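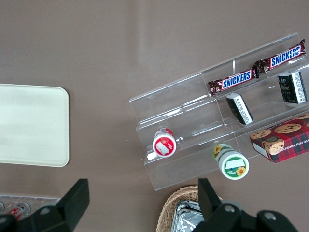
Page last changed: June 18, 2022

Flolomstead arm, shelf picking, bench log

Wrist camera remounted this morning on the gripper bracket. Old printed clip had crept under the screw heads and the view was rotating a degree or two over a long run. New clip is thicker at the root. Checked for rotation after the first hour, none I could measure with the overlay.

Layout for the day is the clear tiered stand, set diagonally on the table, with the cream tray on the left as the drop target. Stock on the stand: Snickers bars on the top tier, black-and-white boxes one tier down, red-lidded jar on the lowest. The white jar with the sunflower lid was started on its side off the front lip, shortbread box against the lower tier at the right. Basket with the foil lining stays in front.

Task list is still pick one named item, place in tray, return to home pose. Ran 50 attempts on the Snickers bars. 28 counted as clean, meaning the bar ended flat in the tray and nothing else on the stand moved. Of the rest, 9 were no-grasp and the remainder touched a divider on the way in or out.

Divider contact is the main problem. The acrylic is close to invisible to the depth estimate and the planner treats the gaps between dividers as open. What it does pick up is the highlight along the edges, and that moves when the arm moves. Tried two things:

Fixed stand model. Measured the stand, put it in the scene file as a solid with steps, registered it by hand. Works until the stand gets bumped. After a bump the whole model is wrong by the same offset and the arm is very confident about it.

Masking tape on the divider tops. Depth is usable straight away. I don't want to keep it, but it is a good check that the rest of the chain is fine.

Glare on the tabletop: pale streaks across the upper middle of the view. The segmenter called one of them an object twice. Turned the bench lamp to the wall and it dropped out. Leave the lamp there.

Sideways jar: not attempted. The fingers open wide enough on paper, but the approach would have to come in low over the front lip and the bracket screws have very little clearance there. Needs a different wrist angle. Mellitz has a shorter bracket on the shared drive that might do it - printing one overnight on the Furnine.

Logging: Wi dropped 1,899 frames over the session, all in one block while the disk was syncing. Sync is now off during runs. Do not turn it back on from the panel, use the script, the panel setting does not survive a restart.

Next: fiducial on the stand base so the model can re-register by itself, then repeat the same set with the tape off.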